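Right, the tea-and-cake table thread I promised. Our monthly Monday thing at Griltgate is back on and I have been thinking about tables far more than a grown adult should. Long one, sorry, get a drink.

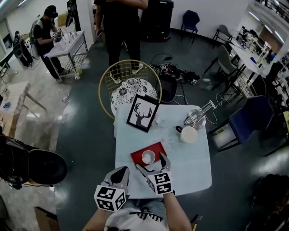
So for anyone new - Ming-te Yip and I put on an afternoon of cake and hot drinks in the big room at Griltgate, and my whole job is what goes on the tables. Not the baking. I am not trusted with the baking. I do cups, trays, bowls, the odd bit of decoration, and I love it.

First thing I want to shout about is the light blue table. Square, pale, cheerful, goes with absolutely everything. I wanted a white one for ages and I take it all back. White cups disappear on a white table. On the blue they look like they've been put there on purpose!

And then the red tray. Oh, the red tray. I bought it last August for next to nothing and it has earned its keep more than anything else I own. Red on pale blue with a little white cup on top is such a happy combination that I caught myself grinning at it while I was meant to be finding the teaspoons.

Tray rule number one in my book: the tray goes near the person, in the middle. If you shove it to the back everyone has to lean over everything else, and sleeves go in the icing. Ask Ming-te about the sleeve. Or don't.

Tray rule number two: fewer cups than you think. I used to cram them on so the rims were knocking together. Now I start with one, see how much red is left showing, and stop well before it looks full. People can always come back for another.

Small cups, by the way. I know, I know, the mug people are already typing. But a small cup stays hot to the last mouthful and you get to have a second one, which feels like a treat. With a big mug I always end up with that sad cold inch at the bottom.

(Mug people, you are still welcome. I keep a few back for you. Tanvir Mridha brings his own and it holds roughly a bathful.)

Someone asked about the stag. Yes, the stag is staying! Black antlers on white in a plain black frame, and it sits off to the left where it won't get splashed. I like having one thing on a table that isn't for eating or drinking. Gives shy people something to talk about.

It does lean at a bit of an angle. I've stopped straightening it. It looks more relaxed that way and so do I.

I did once try flowers instead. Lovely for ten minutes, then there were petals in the sugar and a wasp had moved in. A stag's head in silhouette sheds nothing and attracts no wasps. Strong recommend.

Bowls next. I like a round white one with a creamy inside, because whatever you put in it looks good. Brown sugar, raspberries, those little wrapped biscuits. Dark bowls are beautiful in the shop and then you can't see what's in them without sticking your nose in.

I keep the bowl over on the right, away from the picture, so the two aren't fighting. Wide things and upright things at opposite sides, tray between them. I worked that out by moving stuff about for most of an evening and I am very pleased with it.

Little dark red bits are my new weakness too. One small thing in a colour close to the tray and the whole table suddenly looks like somebody planned it. You don't need a matching set. I have never owned a matching set of anything, including socks.

Appliances! Big debate in our house. I say anything with a cable belongs at the back corner, flex going off the table on the far side, well out of reach of elbows. Ming-te would put everything in a cupboard the second it's not in use. We've agreed to disagree, and by that I mean it lives in the back corner.

Same goes for glass containers. Back corner, on their side if you're halfway through sorting and don't fancy one toppling. I stand them up once everything else has found its spot.

Crumbs. There are always crumbs. I can wipe a table, turn round to admire the cups, turn back and there are crumbs. At this point I think the table makes them. Dry cloth first, then a damp one, otherwise you just push a sort of paste about.

Now chairs, because I've had a few messages about the round gold one. It's wire mesh, with a white cushion with black flowers on it, and it is everyone's favourite. People who arrive early make straight for it and then won't get up, even for cake. I have seen a man send his daughter to fetch him seconds.

Without the cushion you'd stand up with a pattern on the backs of your legs, so the cushion is not optional! The black and white print goes so nicely with the stag as well. Total accident, will be taking full credit.

The navy chair by the wall is the quiet choice. Good for anyone who wants their tea and five minutes' peace. Every room should have a chair like that.

Ming-te has just read this over my shoulder and says I've written more about one tray than most people write about their holidays. Fair.

Next job is cake stands. I've got my eye on a low one, nothing with three tiers, those wobble and I worry the whole time. If you've got one you love, tell me what it is and how tall!

And if you're coming along, the gold chair is first come, first served. I'll be the one moving the cup slightly to the left.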